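# Clestness Nahtmodul (Evska-Software): Erfahrungen nach der Testphase?

**Unterforum: Robotik / Medizintechnik / Forschungsplattformen**

---

**nahtstelle_k**

Moin zusammen,

wir haben das Nahtmodul von Clestness seit Juni zur Probe im Labor. Das Paket besteht aus den Nadelhalter-Instrumenten, der Evska-Software für die Teilautomatik und einem Jahr Support. Die Entscheidung über den Kauf steht bald an, deshalb schreibe ich mal auf, was uns aufgefallen ist, und hoffe auf Rückmeldung von Leuten mit mehr Stunden am System.

Einrichtung: ein Vormittag, inklusive Kamerakalibrierung. Die Anleitung ist in Ordnung, das Kapitel zur Hand-Auge-Kalibrierung allerdings schlecht übersetzt. Wir nähen Einzelknopfnähte mit gebogener Nadel und geflochtenem Faden, die Schnitte sind blutig und nicht sauber abgetupft.

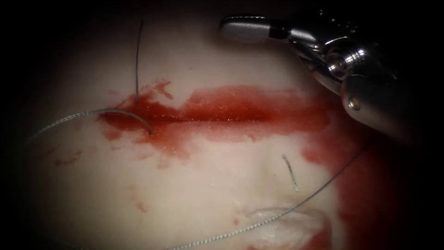 Die Teilautomatik schlägt Ein- und Ausstich vor, man bestätigt am Pult, den Durchzug fährt das System selbst. Beim Durchzug bin ich zufrieden. Beim Wiederaufnehmen der Nadel weniger: Sobald Blut über der Spitze steht, wird die Nadellage oft falsch geschätzt und die Software bricht ab. Abbrechen ist mir lieber als blind zugreifen, aber es kostet Zeit. Von den letzten 100 Durchläufen mussten wir 17 von Hand zu Ende bringen.

Ist das bei euch ähnlich?

---

**pinzette2**

> Von den letzten 100 Durchläufen mussten wir 17 von Hand zu Ende bringen.

Bei uns war es anfangs mehr. Schau nach, ob in der Evska-Konfiguration die Glanzlichtunterdrückung aktiv ist. Im Auslieferungszustand ist sie aus. Nasse Oberflächen mit vielen kleinen Reflexen machen der Segmentierung sonst ziemlich zu schaffen. Steht unter Bildvorverarbeitung, ganz unten.

---

**Gilmar Batista**

Ich arbeite mit dem Konkurrenzprodukt von Tremov und kenne Clestness nur von einer zweiwöchigen Leihstellung. Mein Eindruck: Die Mechanik ist bei Clestness besser, die Software bei Tremov. Der Nadelhalter von Clestness lässt die Nadel auch bei Querbelastung nicht kippen. Bei Tremov mussten wir die Greifkraft hochsetzen und hatten danach Druckstellen am Faden.

Preislich nimmt sich das wenig, wenn man die Instrumente mitrechnet. Fragt unbedingt nach der Standzeit. Mir wurden am Telefon 1000 Zyklen pro Instrument genannt, im Angebot stand dann 400.

---

**nahtstelle_k**

@pinzette2: War aus. Danke, probiere ich morgen früh.

@Gilmar Batista: Bei uns steht auch 400 im Angebot. Von 1000 höre ich zum ersten Mal. Ich frage beim Vertrieb nach, das läuft bei uns über Bittencourt.

---

**oldschool_teleop**

Ich halte von der Teilautomatik gar nichts. Ein geübter Mensch am Pult ist beim Knoten schneller, und ihr zahlt eine Softwarelizenz dafür, dass euch die Maschine fragt, ob sie darf. Nehmt die Instrumente ohne Evska, das geht laut Preisliste, und steckt das Geld in Ersatzteile.

---

**pinzette2**

@oldschool_teleop: Schneller ja, gleichmäßiger nein. Uns geht es um Wiederholbarkeit, wir vergleichen Fadenspannungen. Da streuen drei Leute am Pult mehr als die Automatik. Wer nur ausbilden will, braucht die Lizenz tatsächlich nicht.

---

**oldschool_teleop**

Für Messreihen meinetwegen. Der Knoten bleibt trotzdem der Schwachpunkt. Die Schlinge um die Backen zu legen klappt, aber wenn das kurze Fadenende ungünstig liegt, sucht die Software ewig. Wir haben das nach einem halben Jahr abgeschaltet und knoten wieder selbst.

---

**nahtstelle_k**

Kurzes Update. Mit Glanzlichtunterdrückung bricht die Nadelerkennung spürbar seltener ab, saubere Zahlen habe ich noch nicht. Beim Knoten gebe ich oldschool_teleop teilweise recht. Lässt man das Ende zu kurz, wird es mühsam. Wir ziehen jetzt weniger weit durch — das hilft, verbraucht aber mehr Faden. Fadenreste sollte man zwischendurch wegnehmen, sonst hält Evska sie gelegentlich für das freie Ende.

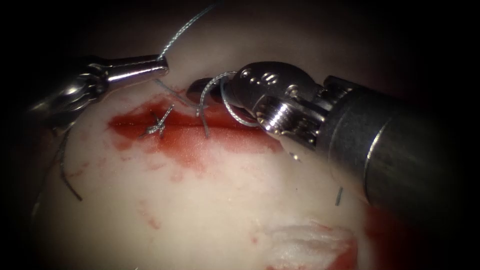

**Kann man die Instrumente von Clestness auch ohne die Evska-Lizenz weiterbenutzen, wenn das Probejahr vorbei ist?**

Die Instrumente laufen im reinen Handbetrieb ohne Lizenz weiter, nur Stichvorschlag, automatischer Durchzug und Knotenfunktion werden gesperrt. So hat es mir Bittencourt schriftlich gegeben. Der Zykluszähler läuft in beiden Betriebsarten mit.

Zur Standzeit kam auch eine Antwort: Es gilt die Angabe im Angebot, also 400. Die 1000 bezogen sich angeblich auf eine ältere Baureihe mit anderer Seilführung.

---

**Gilmar Batista**

Dann war meine Auskunft veraltet, danke fürs Nachfragen. Mit 400 würde ich aber neu rechnen. Bei unserem Pensum wären das um die vier Instrumente im Jahr, und damit liegt Tremov für uns vorn.

---

**nahtstelle_k**

Wir kommen auf weniger Zyklen, bei uns geht die Rechnung noch auf. Ich tendiere zum Kauf mit Lizenz, aber ohne das erweiterte Supportpaket. Falls jemand die Knotenfunktion mit monofilem Faden getestet hat, gern hier melden, das steht bei uns als Nächstes an.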